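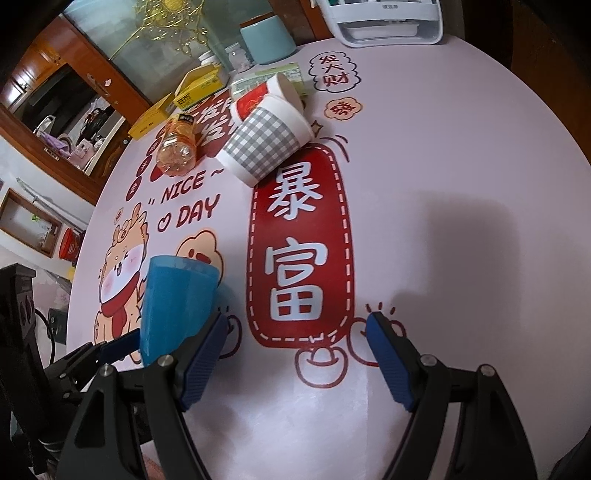

Divura hand-held gripper, reviewed at the Bastport open day

05/09/2025

Divura sells its hand-held gripper as a way to record manipulation data without a robot in the room. The operator holds the tool, does the task by hand, and a camera on the tool records what the jaws do. The open day at Bastport was the first chance outside customers had to use it for longer than a trade show slot allows. I had the tool for most of the afternoon, and the notes below are limited to what I tried or was shown.

Setup

The demonstration was run by Wing-sze Cheng and Torbjørn Granström. Stations were domestic by design: round tables with printed cloths, cups, bottles, small boxes, and furniture left in view at the back. Granström's position is that a patterned cloth is a fairer test than a gray bench top, and I agree. A cloth with cartoon figures and large white lettering on red gives the camera plenty of edges that have nothing to do with the task, and some of the drawn shapes are close in size to the real objects. Anyone who has trained on plain backgrounds will know what happens to a detector the first time it meets a printed bun.

The task at my table was to pick up cups, some upright and some on their sides, and set them down elsewhere on the cloth. No positions were marked. Each visitor was given three practice runs before recording began.

Jaws and pads

The fingers are black and angular, with dark blue textured pads set on the inner faces. The pads are the best part of the tool. They held a thin plastic cup with little squeeze, and they did not slide on paper cups, which tend to turn in the jaws when gripped near the rim. Divura offers two pad hardnesses; the open day units had the softer one fitted. Cheng changed a pad during a break and the job took under a minute with an ordinary screwdriver. The screws are small and there is no captive washer. I would want spares in the case.

Fully open, the jaws cleared every cup on the table. They cleared the boxes only across the narrow side, and a first approach to the wide side ended with the tips pushing the box away from me. The sizing chart in the manual gives the opening at the root of the fingers and not at the tips. The tip figure is the useful one and should be printed next to it.

One complaint concerns low objects. The pad tips are thick, and a flat packet lying on cloth is hard to get under without bunching the fabric. Hubert Tokarz, who was at the next table, solved this by dragging the packet to the table edge first. It works, but it records a strategy that a fixed arm may not be able to repeat.

Trigger and handle

Travel is long and even. The return spring is stiffer than it needs to be. After a run of 100 picks my forefinger was tired, and by the end I was closing the jaws harder and faster than at the start. This matters for data quality: late episodes will not look like early ones. A lighter spring is listed as an option, but none was available to try.

Balance is slightly nose-heavy. With the wrist turned to pick a cup lying on its side, the weight pulls the jaws off line, and I corrected with the other hand more often than I would like. The cable side also needs attention. The loop on my unit caught the edge of the cloth twice, and on one occasion moved a bottle.

Camera view

The lens sees both jaws at the bottom of the picture and a wide stretch of table beyond them. Both pads stay in view at most openings, so contact can be checked afterward without a second camera. The cost is that a finger can hide the lower part of an object. A cup held against one pad may show its rim and wall clearly while its base is behind the jaw, and the base is what you need when judging whether it was set down flat. Vilgot Magnusson of Etham, which uses the earlier version, told me his team adds a fixed overhead view for this reason. I would budget for one.

Shadows were handled adequately. The table light threw a broad soft shadow over part of the cloth and exposure stayed steady when I moved in and out of it.

Software

Episodes are saved through a desktop program called Tang. Start and stop are on the handle, which is sensible. Discarding a bad take requires the keyboard, which is not. The demonstration library held 3,139 episodes, and scrolling through it was smooth on the laptop provided. Search is by task name and operator only. I could not filter by object, and Granström confirmed that this is not yet supported.

Battery life was quoted as 300 minutes. I did not have the unit long enough to check it.

Compared with the earlier version

Folke Wallin had brought one for side by side use. The old pads are smooth and let a paper cup rotate. The old spring is lighter and, in my hand, better. I would take the new jaws on the old trigger.

Verdict

Recommended for tabletop work with cups, bottles and small cartons. Less suited to flat items or long sessions until the lighter spring has been tried. Buyers should ask for spare pad screws, a cable clip and the tip opening in writing – the last of these was promised for the May revision of the manual and was still missing from the copy I was handed.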